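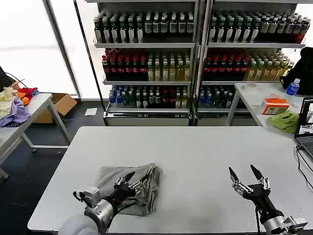
The night helicopter flights over Drondgate are coming back, and this time we know when. The Army National Guard confirmed on Thursday, September 20, 2018 that crews will be training over the north end of the county again, four nights a week, starting Monday. They like it up there for the same reason the rest of us get lost up there. Think of a gray cloth left crumpled on a white table, wrinkled edges and dark creases all over it, and you've got a pretty fair map of those hills -- ridges, draws, one bad road, and flat valley all the way around. Pilots learning to fly low in the dark apparently can't get enough of it.

I called the base first thing and got Capt. Joscha Weidemann, who was patient with me even after I asked the same question three different ways. He told me to expect two aircraft at a time, sometimes four, between 8 p.m. and 11 p.m. The whole thing runs 21 nights. No live fire, no drops, and nobody landing in your pasture unless something goes wrong.

"We'll stay above 80 feet on the route itself, and well above that anywhere near a house," he said.

Eighty feet! I've got a cottonwood taller than that.

If you lived here in April you remember how it went last time. There wasn't any notice at all, and the first pass came right over the Nelel Road trailers during a school night. Roxana Filip, who boards horses out past the gravel pit, had two of them go through a fence. She filed a claim and says she got a check for the fence in July but is still going back and forth over the vet bill. I asked her how she felt about round two and she laughed for a while before she answered.

"At least I can put them in the barn if I know it's coming," she said. "Last time I was in my socks in the yard with a flashlight."

Not everyone is mad. Zawadi Muli flew medevac for 10 years before she moved here, and she told me she sits out on the porch for it. She also pointed out (fairly, I think) that those crews have to practice somewhere, and that the same unit came out for the Bratu fire when the county asked.

The county's position is sort of in between. Supervisor Catinca Sima wants the route shifted a mile east so it misses the Fonow Creek houses, about 60 of them by her figure. She sent a letter to the base last week. Weidemann said he's read it and that the route is "under review," and he wouldn't go further than that. I asked Sima if she took it as a yes and she said she'd take it as a reply, for now.

So, the practical stuff. Flights are Monday through Thursday, and they get scrubbed for fog or high wind. The base says it'll post each night's plan by noon on its own page, and the county will copy it to the sheriff's page. Noise complaints go to the base public affairs desk, and please don't call 911, dispatch asked me to say that twice. Damage claims are a separate form, and you can pick one up at the county clerk's window. Filip's advice is to take pictures before you fix anything.

I'll be at the supervisors' meeting Tuesday night and will update if there's any word on the route.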